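Guante Karnside y pinza Plustard: dos formas de grabar

Los probamos en la mesa roja, con un paño y una bota... botella de espray.
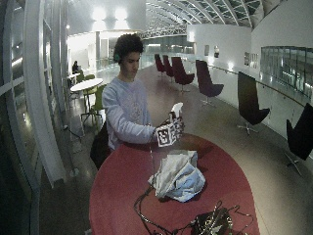

El guante pesa poco y deja girar la muñeca, aunque depende del cable.

La pinza lleva cámara propia, de campo muy ancho. 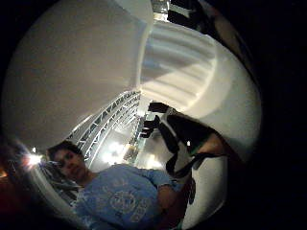
Vista desde la pinza, con la correa negra a la derecha.

De cerca, los bordes se curvan mucho — calibrar nos llevó 27 minutos.
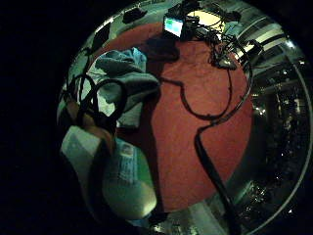

Veredicto

Para paños, la pinza. Para gatillos, el guante.
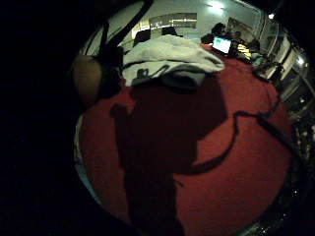 Paño gris claro y pantalla encendida al fondo.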